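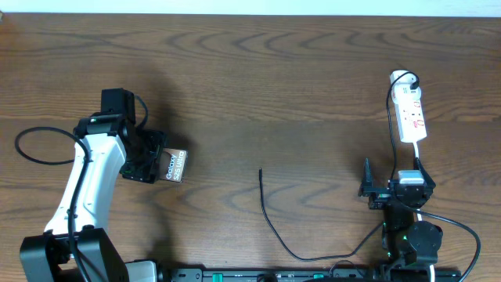

I've been putting oils and waxes on tables for longer than I care to admit, mostly my own, sometimes my sister's, and once a church hall's worth of them over a very long December. So when the shop where I buy my sandpaper started carrying Dultosine table oil, I picked up a can before I had any real need for it. It sat on the shelf in the garage next to the birdseed for a while. Then my son put a pizza box straight from the oven on the end of our kitchen table (the old Bellamy drop-leaf, which came from my mother's house and has had a hard life), and I had my excuse.

First, the can itself. It's a squat little thing with a screw cap, and the cap is good! I can't tell you how many cans of Tollum I have thrown out half full with the lid glued on for all eternity. This one opened easily every time, even after I'd been sloppy and let a drip run down the threads.

The oil is thin, thinner than I expected, and it smells a bit like walnuts and a bit like a school gym. The smell stuck around for two days with the windows open. My husband didn't mind it, but my nose is fussy and I ate my breakfast on the porch.

Getting it on the wood is easy. I sanded the leaf with 100 grit to get the old finish off, then went over it again with something finer until it felt smooth under my palm, wiped it down and let it sit overnight. Then I poured a puddle about the size of a pancake, pushed it around with an old T-shirt, waited twenty minutes or so while I did the dishes, and rubbed off whatever was still sitting on top. Do rub it off. I missed a patch near the hinge and it dried tacky, and I had to go back with a scrubby pad and a few words I won't print.

The directions ask for two coats. I did a third on the end grain, which drank it up like a camel, and I think anyone with an older table should plan on doing the same. The color went warmer and a good shade darker than the sample card in the store, so try it on the underside first if you are particular. I happen to love it. The grain came up beautifully and the pizza mark is now something you'd have to be told about.

How does it hold up? Coffee rings wipe off if you get to them the same morning. Red wine left a faint shadow that went away with a dab more oil. Hot pans are still a no, and I would say that about any oil, whatever the label promises. Next to the Grasico paste wax I used before, it is less shiny and much less work, though the Grasico did feel silkier under the hand and I miss that a little when I'm sitting there with the newspaper.

My friend Maritza Tello used the rest of my can on a bookcase and was less taken with it. She wanted a gloss, and this will never give you one no matter how long you buff. If that's what you're after, buy a varnish and be happy.

I'd give it four stars out of five, with the missing star for the smell. I've already bought the bigger can, and the hall bench is next.

Related reviews
Grasico Paste Wax, Natural
Tollum Furniture Oil: Good Stuff, Bad Lid
Sanding Blocks for Sore Hands
Bellamy Drop-Leaf Tables: What to Look For Secondhand
Getting Candle Wax Out of a Tablecloth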